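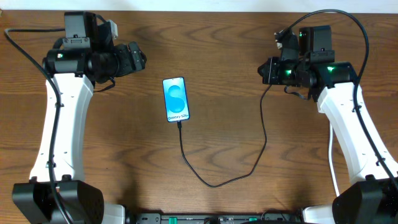
Progress report to Gudrun Voß, April 10, 2010

The Willetow edition has now been run from reporters' homes since January. Circulation fell by 80 copies, out of a print run of 1000, and I would not read much into that yet.

Rainer Mühlbauer says filing is faster. His figures cover two weeks, one of them a holiday week, so I have asked for more. Court coverage is plainly thinner. We missed 6 hearings that Harms used to walk over to.

The savings on rent are real but smaller than promised, as the lease in Jallau still has to be paid out. Fletcher Whitcombe wants to move the Cunudmont desk next. I would wait for the summer ad numbers.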